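Bench tips for people recording hand demonstrations

These are the workshop notes we keep by the door at Skitorholm, tidied up for anyone setting up a recording bench at home or in a shared shop. They cover the dull parts: surfaces, backgrounds, props, batches. They don't cover training.

## Before you start

- Wipe the work surface and the lens. A thumbprint on a wrist camera puts a soft patch in every episode until you notice it.
- Run each finger through its full range once, slowly, then the thumb. If a joint sticks, stop and sort it out. Don't record around it.
- Write the task on a card in one sentence. "Pick up the strap and put it in the box" is enough. If it takes two sentences, make it two tasks.
- Set the lights and leave them. If you want a different light level, that is a new batch with its own name.

## Printed backdrops

A large print is the cheapest way to change what the camera sees behind the hand. We use room interiors, kitchens and plain patterns.

- Choose matte paper or cloth. Gloss throws a white patch back at the camera.
- Store prints rolled with the picture side out. They lie flatter that way.
- Hold down the corners with low-tack tape. Masking tape lifts the finish on some tabletops if you leave it over a weekend.
- Turn the print now and then. The system should not learn that a sofa always points the same way.
- Keep some episodes with no print at all. Etelka Bognár does every fifth batch on the bare bench and has stuck to it since March.

## Props

Cardboard boxes are good props and cost nothing. Keep a few with printing on them and a few plain. When a box goes soft at the corners, retire it, or use it on purpose and say so in the notes.

Straps, ribbons and cords need more care. They never land the same way twice, and that's useful, but only if you let it happen. Drop the strap from a little above the table and leave it where it falls. Sólveig Skov used to straighten hers between takes, and we ended up with 272 episodes of nearly the same loop. We kept ten.

For small parts, a muffin tin works better than a drawer organizer. You can see everything at once and it doesn't tip.

## Recording

1. Start with the hand open and clear of the props.
2. Move at the speed you would like the robot to move.
3. If you fumble and recover, keep the episode and mark it "recovered."
4. If you fumble and give up, mark it "failed" and keep that too, in its own folder.
5. Finish with the hand open again, and hold still for a moment before you stop the recording.

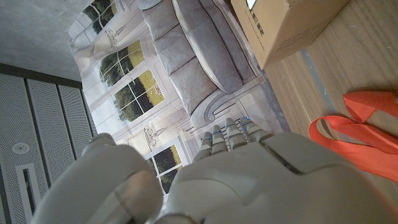
Take a break after 8 episodes. Past that point people start cutting corners on the approach, and you can see it when you play the files back. Santosh Rana sets a kitchen timer as well, which also works if your tasks are long.

## Naming and sorting

Use the task, the backdrop and the batch number, in that order, with no spaces. Put the operator's initials in the notes file. Do the sorting the same day. Jitendra Pathak once left 777 clips until the following Wednesday and had to watch most of them again to work out which print was on the table.

Copy everything to a second drive before you clear the first. Check that a few files open on the second drive.

## Putting away

- Park the hand with the fingers relaxed, not curled tight.
- Coil cables loosely and hang them. A coat hook is fine.
- Peel tape while it's fresh.
- Leave the task card on the bench with the last episode number written on it, so whoever comes in next can carry on from there.

Corrections to Kuldeep Ahuja, or pencil them on the door copy.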